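How to stop your first VR level making people ill

You have built a small world. You put the headset on, pushed the thumbstick forward, and four minutes later you were sitting on the kitchen floor with your forehead against the fridge. Welcome to the hobby. This page covers the fixes I wish I'd made in the first week of Lurnton, a lighthouse game of modest ambition which has now upset the stomachs of most of my relatives.

I'm assuming you have an engine installed, a headset that talks to it, and a level you can walk through. The menu names differ between engines, so I've described what to look for and left the hunting to you.

Before you start

Save a copy of the project. Call it something sensible. I have a folder called "new new final 2" and I couldn't tell you under oath what is in it.

Then clear a patch of floor and put the chair back where it was before you put the headset on. You'll want to sit down at some point and it is unkind to discover by touch that the chair has moved.

Step 1: Get the scale right

Most beginners' levels are the wrong size. On a flat screen you can get away with a door three metres tall, as it only looks a bit grand. In a headset you feel like a toddler who has wandered into a bank.

Drop a plain box into the level, set it to the height of a real door in your house, and stand next to it. If your in-game door disagrees with the box, the box is right. Do the same with a table and one stair. Stairs matter more than you would think: my first lighthouse had steps up to the knee, and Aqeel Minhas, who tested it for me, came out complaining about his hips despite having climbed nothing.

Check the floor too. If your eyes are ten centimetres too high you won't notice it as height, you'll just feel slightly wrong and blame lunch.

Step 2: Take the camera away from yourself

The player's head moves the camera. You don't. Go through the project and remove everything else that touches it: the head bob, the recoil kick, the shake when something explodes, the lovely slow swoop over the harbour that took you an entire evening.

If you need to move the view somewhere else, fade to black, move it, and fade back in. A fifth of a second each way is plenty. It feels abrupt when you're building it and perfectly polite when you're playing it.

Cutscenes can stay if the player is allowed to stand in them and look the wrong way. They will look the wrong way. Make peace with it.

Step 3: Offer two ways of moving

Put in teleporting and put in smooth walking, and let the player choose before anything else happens. Teleporting should be the default. People with strong stomachs know where the options are and will tell you about their strong stomachs at length.

For smooth walking:

Start at walking pace, 1.4 metres a second or so, and don't let anyone sprint until you've tested it on somebody who gets sick in cars.

Switch off acceleration. Going from still to full speed at once sounds brutal, but the inner ear objects to the gradual build-up far more than to the jump.

Make sideways movement slower than forward movement.

For turning, use snap turns of 30 degrees, with 45 as an option. Smooth turning can be in the menu, with no encouragement.

Step 4: Add a vignette, then tone it down

A vignette darkens the edges of the view while the player is moving. It helps a good many people. It also looks like peering down a drainpipe if you set it the way I did, so begin gently and put a slider on it. Bring it in as the movement starts and let it go shortly after the movement stops. If it pops on and off, players notice the pop more than anything you've put in the middle.

Step 5: Find your missing frames

A dropped frame on a monitor is a shame. In a headset the whole world hiccups while your head carries on. Turn on the frame time graph and walk the level slowly, looking for spikes.

Mine was worst at the top of the lighthouse, naturally the one place everybody goes. Chia-jung Yip had a look and asked why the room contained 1,464 separate objects. I said it was atmosphere. It was rivets. I merged them into the wall texture and not one player has written in to mourn them.

Usual suspects, in the order I'd check them:

Real-time shadows from lights that never move. Bake them.

Transparent things stacked behind other transparent things, such as fog, glass and sea spray.

Mirrors. Do you need a mirror? You don't need a mirror.

Textures of enormous size on objects nobody will ever bend down to inspect.
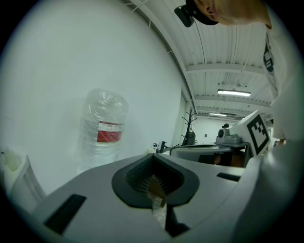 Once the graph is flat with the headset lying on the desk, do it again with the headset on your head and moving. The two results won't match, and the second is the one that counts. Look up, look down, spin round quickly, and crouch behind whatever you have that can be crouched behind.

Step 6: Test on other people

You are no use as a tester after the first fortnight. Your brain has adapted and will put up with anything. Find somebody fresh, keep the first session short, and stop the moment they go quiet. Going quiet comes before going pale.

Don't explain the controls. Don't say "it's better further on". Noreen Orakzai spent her whole session picking up a mug and putting it down again, and told me it was the best bit, so the mug now has proper physics and the sea monster has been postponed.

Write down where they were standing when they first felt odd, as well as what they said about it. With Lurnton, the complaints clustered at the foot of the stairs, where I had left a slightly tilted horizon from an old test. One number in one box. I fixed it in March and had been blaming the stairs since before Christmas.

If it still feels wrong

Check that the headset's lens spacing has been set for the person wearing it. Check that nothing in the level is stuck to the player's face, particularly menus, which should float in the world and stay put. Then turn everything off except the floor and add things back one at a time until you feel unwell again. It is a miserable afternoon's work and I'd eat something plain first.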